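Prikley House Housekeeping Handbook
Section 16: Folding Long White Linen on the Bed

This section applies to all sleeping rooms at Prikley House and at the Doherty annex. It covers long, narrow white pieces such as folded sheets, covers and towels. Fitted sheets are covered separately in Section 10.

## Before starting

Wash and dry your hands. Remove rings and bracelets that could catch on the weave. Linen must be fully dry before it is folded; a piece that feels cool along the hem goes back on the line.

Sleeping rooms in the main house do not have folding tables, and the bed serves as the work surface. It must be stripped down to the mat. Colored bedding may stay on the bed if it is moved to the head or the side, but it should not lie under white linen. Dark garments are kept clear of the white piece, as lint transfers easily and is slow to remove.

## Laying out the piece

1. Brush the mat with the flat of the hand, working from the head of the bed to the foot.

2. Place the white piece lengthwise on the mat with its long edges parallel to the long side of the bed. On a striped mat, the stripes may be used as a guide for keeping the edges straight. 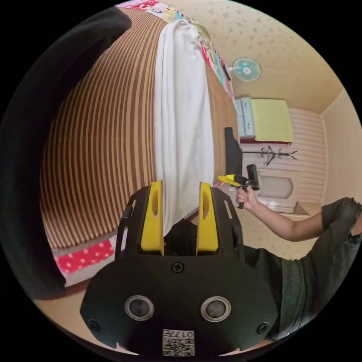

3. Smooth the piece from the middle outward. Do not pull on the corners. Pulling stretches the hem, and a stretched hem will not lie flat on the shelf.

4. Check both faces for stains, loose thread and worn spots. Mark any damage with a Sudia linen tag and set the piece aside for mending.

## Folding

Bring one long edge over to meet the other and smooth along the new fold. If the piece is wider than the shelf, repeat once. The width should now match the shelf card, which is posted inside each linen closet.

Next, fold the piece in half along its length by carrying the far end toward you. Set the end down before letting go. Staff who are new to the work often release it in the air, and the layers shift. When this happens, open the piece completely and begin again from step 2; correcting a single layer from the outside leaves a ridge. 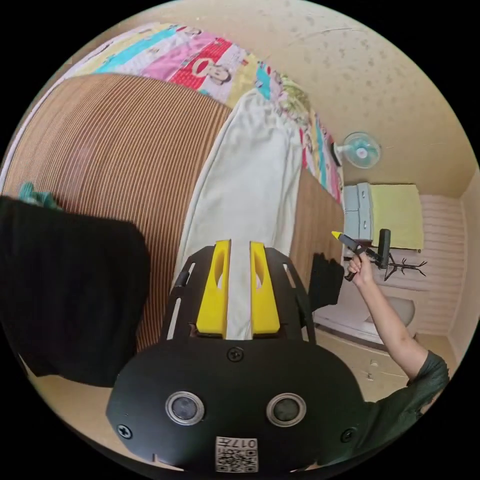 Continue folding end to end until the bundle fits the card in both directions. Press it lightly with both palms. Heavy pressing sets creases that remain after the piece is put into use, particularly in older cotton.

## Storing

Stack folded pieces with the closed fold facing out. A stack may not exceed 10 pieces. The linen closet on the upper floor has 37 shelf spaces, each marked with a Vultine label, and bundles are returned only to the space that bears the matching label. Quilts and patterned blankets go on the bottom shelves and are never placed on top of white linen.

Return the colored bedding to its usual position and make up the bed according to Section 4.

## Revision note

Revised December 7, 2025. The stack limit replaces the one issued in June. Printed copies of the earlier text should be removed from closet doors in both buildings.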